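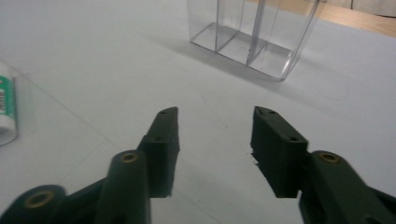
White tabletop, faint scuffs and all

Board index > Home & Furniture > Tables and desks
Thread: White tabletop, two years in. Refinish or replace?

trusard_fan
Friday, September 5, 2025
So I need some opinions before my spouse makes the decision for me. We have a matte white Trusard table in the dining room, paid 354 dollars for it, and it gets used for everything: dinner, homework, taxes, wrapping presents. It's covered in gray scuffs now and there are pen lines that won't budge. I've tried dish soap, baking soda paste and one of those white foam erasers. The eraser got the scuffs lighter but I think it left a shiny patch, and now that bugs me more than the scuffs did! Do I paint it, cover it, or give up?

maplehouse60
Stop with the eraser. It's basically very fine sandpaper and on a matte finish it polishes the spot. Ask me how I know. For pen, try rubbing alcohol on a cotton ball, and test it underneath first.

Dorrit_K
I'd replace it. Sorry! White matte is a terrible pick for a table people eat at. We had one from Funov and by January I was putting a tablecloth on it every time anyone came over, so what was the point of white?

trusard_fan
Ha, my mother-in-law said the same thing when we bought it. But I love how bright it makes the room (north-facing, one sad window). I did the alcohol thing tonight and two of the lines are lighter.

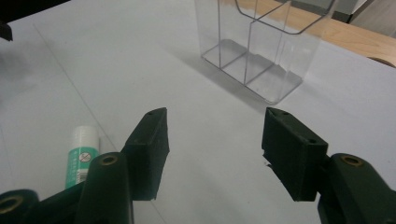
The scuffs are still there, but I can live with those. What I can't decide on is the shiny patch. If I go over the whole top with the eraser, would it even out or would I just have a big blotchy table?

maplehouse60
Blotchy. You'd never get the pressure even by hand.

oldpinefloors
Disagree with both of you. I rolled two coats of Panden cabinet paint on ours, satin, and it's been fine. Light sanding, primer, foam roller, let it sit a full week before you put anything on it. Paint and primer came to 60 bucks.

Dorrit_K
Fine for how long though? Painted tops chip wherever the chairs bump them. Mine did.

oldpinefloors
Three years. One chip, and that was my own fault with a cast iron pot.

trusard_fan
A whole week with no table might end us, lol. I priced a glass top from Damasceno too and they want 145 plus delivery. Leaning toward paint over the long weekend if we can eat on the couch. Does the primer smell bad? We can't really close off the dining room.

oldpinefloors
Get the water-based one. Smells for a day, open your one sad window.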